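How to Clean a Speckled Tile Floor

Speckled tile hides crumbs well, so it often gets mopped less than it should. The job takes 30 minutes in a normal kitchen, plus drying time.

What you need

A soft broom or a vacuum with the brush turned off
Two buckets
A flat mop with a washable pad
Floor cleaner marked safe for your kind of tile (we use Skila)
An old toothbrush

Step 1. Clear the floor
Move chairs, mats and pet bowls out of the room. Sweep from the walls toward the door and get the grit out of the corners.

Step 2. Mix the cleaner
Put 500 ml of warm water in a jug, stir in the dose on the label, then top up in the first bucket. Fill the second with plain water. More cleaner will not help -- it leaves a film that shows up as dull patches.

Step 3. Mop in small sections
Wring the pad until it stops dripping. Work backward toward the door and rinse the pad in the plain water after each section.
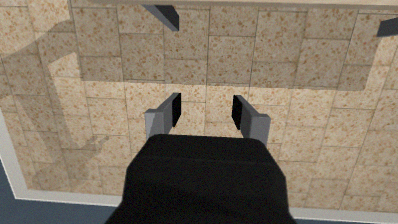 Speckled floor tile
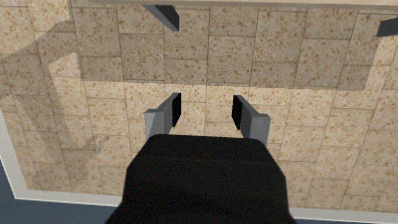 Can I use vinegar on speckled tile?
It depends on the tile. Glazed ceramic will usually stand a weak mix now and then, but terrazzo and other stone can be etched by it, and so can cement grout.

Step 4. Scrub the grout
Dip the toothbrush in the cleaner and work along the lines. Wipe up the gray water before it dries.

Step 5. Rinse and dry
Go over the floor once more with clean water, then dry it with a towel. Put the mats back when the grout is dry to the touch.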